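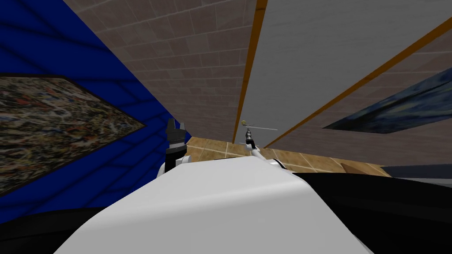 Rendered interior with a blue wall.

Gridby Rural Water Loss Reduction
Progress report to the fund manager
Reporting date: Wed 9 November

1. Status

Work on the Kesia and Gikov supply zones is on schedule. The Virág zone is behind schedule pending delivery of a replacement flow meter. Spending remains within the approved budget lines and no transfer between lines is requested.

2. Work completed

Night flow logging was carried out in all zones. Loggers were set at the zone inlets and at the lowest customer connection on each branch. Readings were compared with the baseline taken in June.

In Kesia, 432 service connections have been surveyed, all of them on the upper main. The survey recorded pipe material, stop valve condition and meter age. Records are entered in the asset register and checked against the billing list. Mismatches were mostly closed accounts with a live connection.

In Gikov, 400 meters of cast iron main were replaced with polyethylene. The new section was pressure tested and disinfected before it was put into service. Road surfaces were restored to the municipal standard, except at the school entrance, where the final layer of asphalt is outstanding.

3. Delays

The Virág inlet meter failed its accuracy check at low flow. The supplier accepted the return under warranty. Night flow figures for this zone are therefore provisional and are not used in the loss calculation.

Two pressure reducing valves in Kesia could not be adjusted. The adjusting screws are seized and the chambers hold standing water. Both valves will be rebuilt in place. Parts are in stock.

4. Procurement

The contract for leak detection equipment was signed after a second round of quotations. The first round produced only one valid offer.

5. Next period

Install and verify the Virág meter
Rebuild the Kesia valves
Complete the asphalt at Gikov
Begin the survey of the lower main in Kesia
Train 4 field staff in correlator use

The revised work plan and the expense ledger are attached as Annex 2. The next payment request will be submitted once the Virág meter has been verified.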